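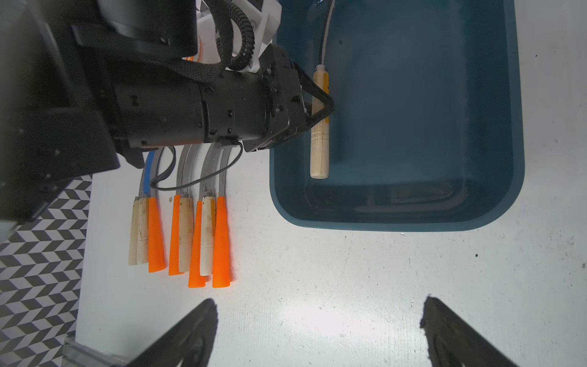

Wooden-handled tool over the teal tub

Forum > Phones and Apps > Backup and Recovery

Chat history gone after changing phone, any way back?

meireles_k
February 26, 2026
Hello all. I moved to a new phone at the weekend and I have lost almost all of my conversations in Gamus. The contacts are there, the groups are there, but inside each one I see only the messages of the last 17 days. The older ones go back to August and some of them are important for me, because I agreed the price of a repair there. I still have the old phone, but I already signed out of the app on it. What should I try first? Please explain slowly, I am not so good with settings.

tubward
Do not sign in on the old phone yet. First put it in flight mode, then open the app and look in Settings, Storage, Local archive. If the size there is bigger than a few megabytes, your messages are still on the phone.

Flirnmont_user
I don't agree with the flight mode. Without connection Gamus shows only the login page and you can't reach Settings at all. I would connect the old phone to a computer by cable and copy the whole Gamus folder. After this you can try what you want.

tubward
It depends on the version. On mine the Settings open also without login, with the small wheel in the corner. But yes, copy the folder first, I should have written that.

meireles_k
Thank you both. I copied the folder. There are 2 files with the ending .gbk inside, one is large and one is very small. Which one do I need?

Flirnmont_user
The large one. The small one is normally only the list of chats.

old_mudberg
Why does everybody make it so complicated? There are recovery programs, you pay once, you press one button. I used one for my photos and it found everything.

tubward
Photos are a different thing. The chat archive is encrypted, and a program which doesn't have your key can't read it. Also I would not give my account password to a program I found by advertisement.

old_mudberg
I didn't say to give the password. But fine, do it your way.

meireles_k
I put the large file on the new phone and chose Restore. Now it asks for a backup phrase. I don't remember that I ever made one.

Flirnmont_user
Search your e-mail for "Gamus phrase". If you turned on the backup by yourself, they sent you a reminder on the same day. It doesn't contain the phrase, but it says if you chose words or a number.

meireles_k
I found the reminder, it says number. I have an idea which one it can be. I will try this evening when I am at home and write here again.

tubward
Try slowly. After several wrong numbers it locks you out for a day.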